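Pearce takes pole at Sheehan after late run

Brodie Pearce will start Monday's feature race at Sheehan Raceway from the pole after a lap in the closing minutes of qualifying moved him up from fifth.

Pearce, in the Tilteo entry, was the last of the front-runners to go out on new tires. He set his time on his second flying lap and then pulled into the pits with more than two minutes left on the clock.

"The first set was no good for us," Pearce said. "I locked up going into Turn 5 and had to throw that lap away. The crew made a change to the front wing and told me to be patient on the out lap. After that the car did what I wanted."

The pole is his first of the season and his first at Sheehan, where he finished 11th last July after contact on the opening lap.

The two Dostolus cars qualified second and third. The team was fastest in both practice sessions but lost time in the final sector as the track warmed up during the afternoon. A team spokesman said both drivers had complained of a loose rear end and that the setup would be looked at before the morning warm-up.

Hirnama Racing had a harder day. Its lead car stopped on the back straight with an electrical problem early in the session and brought out a red flag. The car was towed in and did not return, and it will start from the last row. The second Hirnama car made the third row.

The race is 35 laps, with one required stop for tires. Pit lane speed will be watched closely after several drivers were penalized at the previous round. Officials have also moved the timing line at pit exit a short distance toward Turn 1, a change drivers were told about at their morning meeting.

Pearce said he expected tire wear to decide the race.

"You can pass into Turn 5 and maybe the last corner, and everywhere else you're stuck," he said. "If you use up the rears in the first 11 laps you're going to have a long day. I'd like to get out front and take care of them."
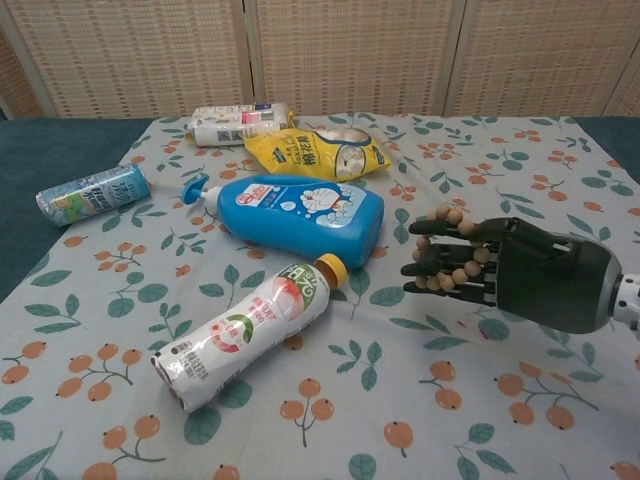
Drinks and a snack bag on a fruit-print tablecloth.

Gates open at 8 a.m. Monday, with the warm-up at 9:30 and the green flag at 1 p.m. General admission tickets will be sold at the main entrance, and the first 1,000 fans through the gate will get a printed starting grid. Parking in the east lot is free. The paddock will be open to ticket holders until noon.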